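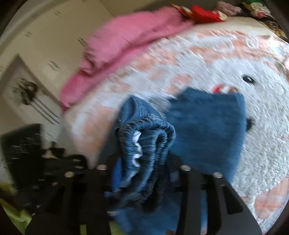

Fazer mala para uma semana só com bagagem de mão era o meu pesadelo, até eu começar a enrolar tudo. Já fui do time que dobra, já fui do time que joga tudo dentro e senta em cima (funciona, mas você chega parecendo um maracujá). Hoje o que mais me ajuda é deixar os jeans bem apertadinhos, num rolo firme. Cós de elástico, daqueles franzidos como o desta calça azul, é o meu preferido para viajar, e ainda dá para dormir no ônibus com ele.

O que eu faço, na ordem:

Na quinta à noite jogo em cima da cama tudo que quero levar. Depois devolvo um terço ao armário. Dói, mas passa!

Calças: dobre ao meio no comprimento, perna sobre perna, e enrole da barra para o cós. Aperte a cada volta e tire o ar com a mão.

Camisetas: duas de cada vez, uma em cima da outra. Vira um rolinho só e amassa bem menos.

Casaco não enrolo – vai no corpo, mesmo em maio, mesmo passando calor no embarque.

Os rolos mais pesados ficam no fundo, perto das rodinhas. Meias e roupa íntima entram nos buracos que sobrarem, e os sapatos vão nas laterais, sola para fora.

Uso uns organizadores da Narero que paguei 68 reais e que já estão com o zíper meio torto. Saquinho de pano serve igual.

O Sugeng Nasution me perguntou nos comentários do outro post se linho aguenta. Aguenta mais ou menos... eu penduro no banheiro durante o banho e aliso com a mão. Camisa social eu ainda dobro, com uma folha de papel de seda no meio.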